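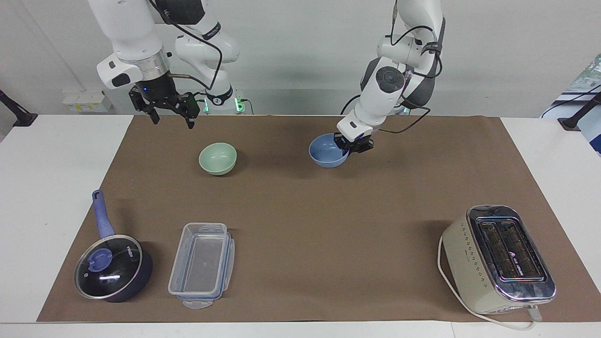
How we taught two robot arms to tidy a kitchen table

Hello! I build robots in a shared workshop called Grurnden. A shared workshop is a bit like a library, only you borrow saws and soldering irons and a big table. My project has two arms and I call the whole thing Felix -- both arms together, one name.

What is Felix for?

I want Felix to put kitchen things where they belong. You can do this with your eyes half shut before breakfast. For a robot it's really hard! Think about picking up a bowl. You don't plan it. Your fingers feel the edge, squeeze a bit, and up it comes.

Felix has no skin and only two fingers on each hand. The proper word for that kind of hand is a gripper. It opens and it closes, and that's all it can do, so everything else has to come from the arm moving the gripper to just the right spot.

Why grab a bowl by the rim?

Try this at home with a plastic bowl. Make your hand into a beak, using only your thumb and one finger. Now try to lift the bowl by its fat round side. Tricky, isn't it? Pinch the rim instead and it's much easier. The blue bowl is being held just like that, with the fingers on one side of it.

What's tricky about the other things?

Saucepan: the handle is long, so if you lift it by the very end the heavy part wants to tip. And a glass lid can slide off (ask me how I know).

Plastic box: it's see-through! Cameras find clear things confusing, as they mostly see whatever is underneath. Here that's brown paper.

Toaster: too wide for a small gripper to hug, and the cord gets in the way. For now Felix has to leave it alone and reach round it.

Why the brown paper?

I like it because it isn't shiny, and I can draw on it in pencil to mark where things start. When it gets too scruffy I roll out a new piece.

How does Felix learn?

By practising, same as you with a bike. I move the arms through a job, the computer saves it, and then we do it again with the bowl in a slightly different place. My notebook says 101 goes for the bowls so far, and I'm hoping to get to 1,000 by December. Some days are great. Some days Felix pinches thin air 25 times and I go and make toast.

Next job: stacking one bowl inside the other without a clonk.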